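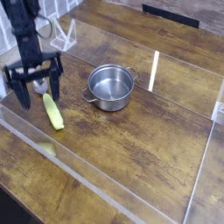
Fitia Open Day (robotics)

The Fitia Open Day is a yearly visitors' day at the Fitia robotics workshop in Jilton, held on a Tuesday in March. I've been to 2 of them now, so this article leans on what I saw and heard there. Doors open at ten, and nearly 1,000 people come through before closing.

History

The first open day had 56 guests, most of them from the Tsegaye night school down the road. It was one room and a lot of folding chairs! These days the tours go in groups of up to 50, and you pick up a ticket at the front desk.

Demonstrations
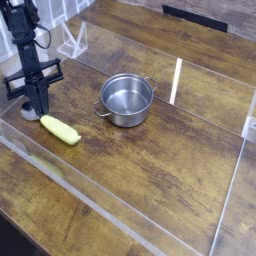

Grorker is the name of the kitchen demo, and it's the one I always head for first (get there early, the good spots go fast). The idea is simple – a robot arm handles ordinary kitchen things and toy food, and visitors stand there and argue about how they'd do it themselves. I got stuck on the corn. A toy cob is rounded and bumpy and it can lie at any old angle, so the fingers have to come down in just the right place over it, while the little steel pot has wire handles sticking out on two sides to steer around. The clear walls let you watch all of it from pretty close.

Questions are welcome at every stop, and the last tour leaves at four.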